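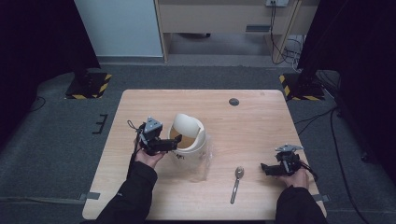
Drovgate Robotics Club: two-gripper table tasks

Data card for the student project, autumn term

Summary

1656 recorded demonstrations of short table tasks, collected by students of the Drovgate Robotics Club with hand-held grippers. One person holds a gripper in each hand and does the task at a table. Each recording has a head-height view, gripper opening for both sides, and a one-line text label. The set was put together for the club's entry in the Nutindale student challenge and for second-year coursework.

Maintainers: Chia-hao Tseng (recording, labels) and Chin-lung Hsueh (grippers, file format).

Contents

There are 11 tasks. Household items are used throughout, among them tubs with lids, spoons, cups, cloths and bags. The spoon and container tasks make up the largest share, as they were the ones set for the challenge. Task names are in tasks.txt, one per line, in the same order as the folder numbers.

Each recording folder holds:

head.mp4: view from head height
left.csv and right.csv: time and gripper opening
label.txt: the task in plain English
notes.txt: only present if the operator wrote something down

Times are in seconds from the start of the recording. Gripper opening runs from 0 (closed) to 1 (fully open). The left and right files don't always have the same number of rows, so match them by time and not by row number.

How it was recorded

Nine students took part as operators. Everyone did the Friday practice session before their recordings were counted, and the practice recordings are not included. Operators wore black sleeves. The table stayed inside the curtained area for the whole term and was taped down after the second week. Recordings 0001 to 0140 come from before the tape, and the table drifts a little between them.

Objects were put back by hand between recordings. The label sheet gives the starting layout for each task, but operators were told to vary it, and some varied it more than others. A recording can last up to 4 minutes, though most are much shorter. Failed attempts were kept if the operator carried on and finished the task. If they gave up, the recording was deleted.

Splits

train.txt and test.txt list folder numbers. Two operators appear only in the test list. Please don't move them into training if you want your results to go on the club table.

Known problems

Folder 0733 has left and right swapped.
Several of the cloth recordings start late, with the cloth already held.
Thin metal objects such as spoons are hard to see when the gripper fingers are over them.
Labels say "tub", "pot" and "container" for the same sort of object. We have not tidied this up.
One operator is left-handed and tends to open lids with the left gripper.

Use

Free for teaching and student work. Ask before using it in anything paid. If you write it up, name the Drovgate Robotics Club and give the version number from version.txt. No names are stored with the recordings, and operators appear only as letters.

Changes

1.2: start times fixed for the cup tasks, test list redone.
1.1: notes.txt added where we had the paper notes.
1.0: first copy handed round the club in October.

Send corrections to either maintainer, with the folder number in the subject line.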